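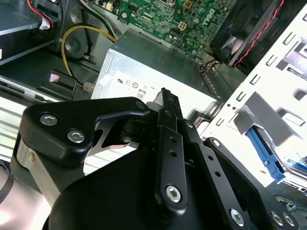
October 22, 2020

Quick one because I have to get back to work. Layer masks in batch exports. I had 47 product shots to get out for the Netirport catalog and every single one came out with a gray halo. Redid the whole lot, same halo. I was ready to blame the computer, had visions of the Dell case open and me staring at the power supply like I'd know what to do with it. But no, it was the feather setting on the mask. Mine was on 2 pixels from some old job and the action had saved it that way.

So. If you record an action with a feathered mask in it, the feather goes along for the ride. Every file. Open the action, find the mask step, delete it, record it again at zero. Took me 9 minutes once I knew where to look, and most of a evening before that.

Other thing, save the action set to disk before you mess with it. I didnt, and lost the resize step I made for the Urnley brochure back in January. Had to guess at the numbers. Think I got it close.

34 files done now, the rest are running while I type this. Will post the sharpening settings next time, a couple of you asked. Still need to write them down somewhere that isn't the back of an envelope.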